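Sastitz Crime Brief Corpus
README, revised Sat 20 June

What it is

Sastitz is a collection of short local crime reports in English, the kind that run to a few paragraphs on a city news page: assaults, burglaries, arrests, court dates. Each report has been marked up by hand for people, places, times, charges and the source of each claim. The set was built for work on attribution, meaning the question of who is said to have stated what. It can also be used for named entity tagging and for timeline extraction.

Contents

The corpus holds 1,000 reports. Of these, 500 are in the training part and the rest are split evenly between development and test. The reports were written for the project by former newsroom staff, using made-up cases set in two towns, Heltby and Bikau. No real suspect or victim appears in any of them. Street names, precinct names and court names were checked against a gazetteer and changed where they matched a real place too closely.

Files

reports.tsv – one report per row, with id, town, headline and body
spans.tsv – labeled spans, with report id, start, end and label
claims.tsv – one row per claim, linked to its source span
splits.tsv – report id and part
guidelines.txt – the full labeling rules, 13 sections

All files are UTF-8 with Unix line endings. Offsets count characters, not bytes, and start at zero. The headline has its own offsets and is not joined to the body.

Labels for claims

Every claim gets one of 4 source labels: police, court, witness or unsourced. "Police said" and "law enforcement sources said" both go under police, though the second is also flagged as anonymous in the last column. A sentence with "allegedly" and no named source is unsourced. We went back and forth on this one, and early copies of the set treated "allegedly" as police by default. If you have results from before November, run them again.

Charges are labeled as written. "Slashing" in a headline and "second-degree assault" in the body are two spans, tied together by a shared case id. Ages are part of the person span when they come right before the name and separate when they come after it.
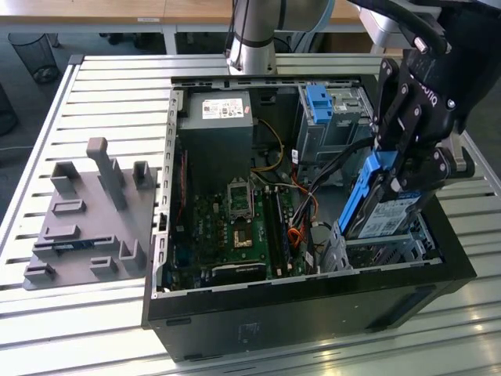
Isauro Ochoa wrote in to say that the witness label is too broad, and that a neighbor who heard shouting should not be counted the same way as a victim who was hurt. He asked for a fifth label. We have left the scheme alone for this version, but victims' statements now carry a "v" in the notes column of claims.tsv, so they can be pulled out by anyone who needs them.

How the labeling was done

Two people labeled each report separately, using the Mösli annotation tool, and a third settled the differences. The first labelers' versions are not in the release. Most of the disagreements were over reported speech that runs across a paragraph break, where the second paragraph has no "said" of its own. Section 9 of the guidelines covers this – the source carries over until a new one is named or the subject changes.

Known problems

The Bikau reports are longer on average and have more court material. A model trained on Heltby alone does poorly on them.

Follow-up stories share a case id with the first story. They are kept in the same part, so do not reshuffle by report id.

A few reports give a clock time with no day. The time span is labeled but has no normalized value.

The suspects are men far more often than women, as the writers were copying the habits of the beat. Do not use the set to estimate anything about real crime or about who commits it.

Uses we don't support

The corpus should not be used to score or rank real people, to predict arrests, or to generate news stories that could be taken for real ones.

License and contact

Free for research and teaching. Commercial use needs written permission. Corrections are welcome through the issue tracker; please give the report id, the start and end offsets and the label you think is right.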